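Sponge storage, Irkisstead

Trover says its little two-tier rack will sort out any sink cupboard. I paid 6 pounds for mine at the market in Tunville and I have my doubts. Can a shelf really improve a sponge?
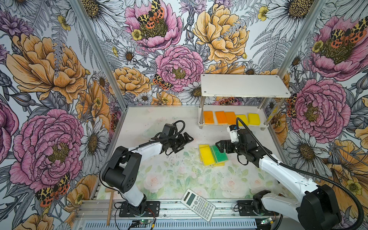
The blurb promises 100 uses. I can think of one, and a saucer does it for nothing.

Yellow

Two of the yellow ones, both with a raised ridge. I'm told it helps with corners. We'll see. 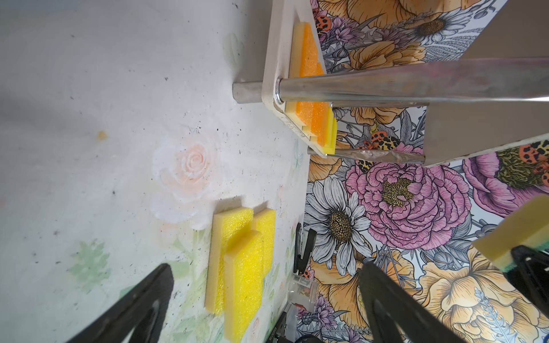 Both tiers

Green and yellow on top, orange and yellow below. Tidy, I'll grant, but still a lot of rack for eight sponges.

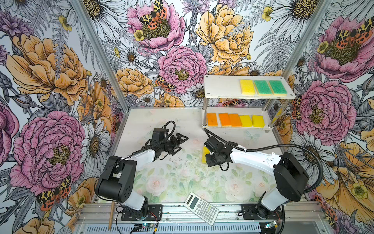
Next gallery

Dishcloths, in November.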